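Good Practice Around a Shared Two-Arm Table: Writing House Rules for the Callelholm Teaching Lab

Student project report, Anika Mercado and Nandini Nadar

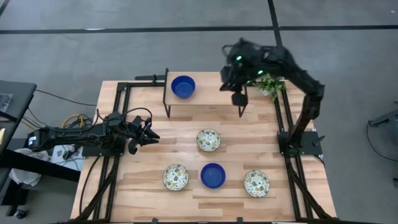

Figure 1. The two-arm table with the plates and bowls used in the tidying task, seen from above.

1. How the project came about

When we joined the Callelholm lab we were handed a login, a pair of safety glasses each and a stapled booklet called Abernathy. The booklet is named after the storeroom where it used to hang on a nail, and it had been added to by so many groups before us that it contained three different instructions for switching the arms off, two of which disagreed. Our supervisor suggested, very kindly, that before we wrote a single line of code we might like to read it properly and see what we thought. What we thought became this project.

We should say at the start that we are not safety engineers, and that nothing in this report takes the place of the formal risk assessment, which belongs to the department and is reviewed by people who know a great deal more than we do. Our aim was smaller and, we hope, useful in its own way. We wanted a set of house rules that a new student could read over a cup of tea, remember at the table, and find reasonable enough to keep to when the afternoon was running late and the demo was the next morning.

The work was done on the table the lab calls Trivbridge, which has an arm mounted at each side and is shared by all the project groups. Our own task on it was a plain one, moving plates and bowls between the tabletop and a small raised shelf, and we used it all the way through as the thing to test the rules against.

2. What we read and who we talked to

There is a good deal of published guidance on working near robots. We read what the library could give us, beginning with the international standard for industrial robots, ISO 10218, and the technical specification on collaborative working that goes with it, ISO/TS 15066. Both are written for people who design, install or run proper industrial systems, and a fair amount of them has no direct bearing on two students and a stack of crockery. Even so, the way of thinking in them was a great help. You start from the hazard, you ask who could be reached by it and how, you try to remove it by design first, and only after that do you lean on warnings and good behaviour.

That last point was rather humbling, because house rules are warnings and good behaviour and very little else. Our supervisor encouraged us to say so plainly in the report, and to hand over anything that could be fixed with a spanner or a setting instead of writing a rule about it. We ended up passing 4 such items to the technicians, and they are listed in section 6.

We also talked to the other groups, mostly in the corridor and once over a very long lunch. We asked them which parts of the booklet they followed, which they skipped and which they had never noticed. People were generous with their answers once we had promised not to put names to them. The rule most often skipped was the one about filling in the log at the start of a session. The reason given was nearly always that the log lived in room 609, up two flights of stairs from the table, and by the time you had come back down with it somebody else had taken your slot.

3. The rules we arrived at

Our first draft had far too many rules. Nandini wanted everything in, Anika wanted it all on one side of paper, and the compromise was 9 rules in fairly large type. They are set out below as they now appear in the lab, with our notes after.

Rule 1. Before the arms are powered, one person is named as the operator and says so out loud.

Rule 2. The operator keeps the emergency stop within reach for the whole of the run and does nothing else with that hand.

Rule 3. Hands, sleeves, hair and lanyards stay outside the table frame while either arm is powered, including when both arms are still.

Rule 4. Anyone who needs to reach in says "reaching", waits for the operator to stop both arms and answer "stopped", and only then reaches.

Rule 5. The first run of any new or changed program is done at the reduced speed setting, with nothing breakable on the table.

Rule 6. Only the objects needed for the task are on the table. Drinks, phones and laptops have their own place, well away from it.

Rule 7. Cables are checked by eye before each session, from the arm back to where they are plugged in.

Rule 8. The floor around the table is kept clear enough to step backwards without looking.

Rule 9. The log is filled in before leaving, even if nothing happened.

4. Notes on the rules

Rule 1 sounds a little theatrical and we did feel silly the first few times. It came out of our talks with the other groups, several of whom told us that when something went wrong, everyone present had believed someone else was in charge. Saying it aloud takes a second and it settles the matter. If the operator wants to hand over, the arms are stopped and the new operator says it again.

Rule 3 drew the most argument. A still arm looks so thoroughly asleep! But an arm that is powered and waiting can look the same to a bystander as one that is switched off, and a program with a pause in it gives no hint of when the pause will end. Having two arms makes this harder, as your eye goes naturally to the one that is moving, and you may quite forget that the other can come in from its own side. We therefore refused to write a separate, softer rule for still arms, and we would ask whoever looks after the rules next to hold out on this one too.

For Rule 4 we tried several wordings. "Can I go in?" was the most natural thing to say, but the answer to it, "yes", is also the answer to half a dozen other questions people ask in a noisy lab. The pair "reaching" and "stopped" won because neither word comes up much otherwise. We practised it with the power off until we stopped giggling, and would recommend the same to anybody.

Rule 5 had a practical catch for us, as plates and bowls are rather the point of our task. We got round it by doing the first run of each new program on a bare table, then a second with folded tea towels laid where the dishes would go, and only then with the dishes themselves. This is slow. We grumbled about it quite a bit in our notebook and then came to like it, as the tea towel run showed up several mistakes in our shelf heights that we would have been sorry to find with crockery.

Rule 6 is meant to be read generously. A task set in a kitchen needs kitchen things, and a group that wants plates, bowls, a shelf and a plant on the table may have them all. What the rule is after is the object that wandered in and has no part in the work.

Rules 7 and 8 belong together. A two-arm table brings a lot of cable with it, some along the frame and some across the floor to the workstation, and we found that people tended to check the end nearest to them and trust the rest. We now walk the length of each one. Rule 8 came from watching where our own feet went when an arm moved in a way we had not expected, and the answer was straight back, every time. Paper, cloths, boxes and loose cable all count as things to trip on, and so do rucksacks.

Rule 9 only began to work once the log came downstairs. It now hangs on a string next to the table, with a pencil tied on as well, and we asked for a line that simply reads "nothing to report" so that a quiet session can be logged with a tick.

5. Trying them out

We tried the rules in two ways. First we used them ourselves for every session, with one of us acting as operator and the other as the person who needed to reach in, and swapped over halfway. Then we invited another group, who were working on a cloth-folding task of their own, to use the same sheet and tell us frankly where it got in their way.

They told us frankly. Their main complaint was that Rule 5 had been written by people who worked with breakable things, and it did not say what a group with nothing breakable should do differently. (The answer is nothing, the reduced speed still applies, but we could see how it read.) They also felt that Rule 2 was unkind to a group of two, where the operator is often the one who needs to type. We talked this over for most of a Saturday and kept the rule, adding a sentence at the foot of the sheet to say that a lone pair should stop the arms before typing. It does break up the work, and we have no clever remedy for that.

We did not measure whether the rules made anyone safer. To do so you would need far more sessions than we had and some agreed way of counting near misses, and the old log had too many gaps to compare against. What we can offer is that people who used the sheet were able to tell us most of it from memory afterwards, which could not be said of the booklet, by us or by anyone we asked.

6. Items passed to the technicians

These are the matters we felt should be put right at the table and kept out of the rules:

A fixed holder for the emergency stop, so that its place does not change from group to group.

A marked line on the floor showing where bystanders should stand.

Reduced speed as the default at start-up, with full speed chosen on purpose each time.

Clips for the floor cables along the route to the workstation.

The speed default has been agreed and the other three are waiting for the summer, when the table can be taken out of use for a few days.

7. What we would do next

If we had another term, we would like to look at Clullska, the lab's small mobile base, which at present shares the room with the table and has no rules of its own beyond a note on the charger. A machine that can leave its spot and come to find you raises questions that our sheet does not touch. Rule 3, for a start, makes no sense without a frame to stay outside of.

We would also like the sheet to be looked at again each June by the students who have just finished with it, as they will know its faults best and will not yet have forgotten them. The editable copy is in the shared project folder along with our earlier drafts, including the very long one, and any group may propose a change by writing it in the back of the log.

Our warm thanks go to our supervisor, to the technicians who put up with so many questions about cable clips, and to the cloth-folding group for their patience and their biscuits.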